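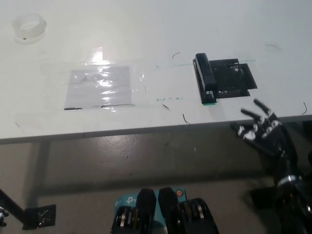 Figure 8. Paper sheet under a layer of clear tape. Glare crosses the middle and upper part of the sheet.

4.2 How shop notices age

Handwritten notices are a wonderful source for anyone interested in everyday spelling, and the Plornstead collection is the richest we have worked with. It holds 724 notices from shop doors and market stalls, almost 200 of them from Worham alone. Tape matters more than we expected. Writers who covered the whole notice used fewer words and larger letters, and they corrected themselves less often – a crossed-out price is very rare under tape. Uncovered notices are full of second thoughts, squeezed-in opening hours and changed dates, and these are a delight to read.

Rantala's earlier survey of Skumik found the same split between short and long notices but did not record covering. We therefore coded covering separately from length. Glare made some words hard to read in our scans, and those words were left out of the spelling counts in Table 3.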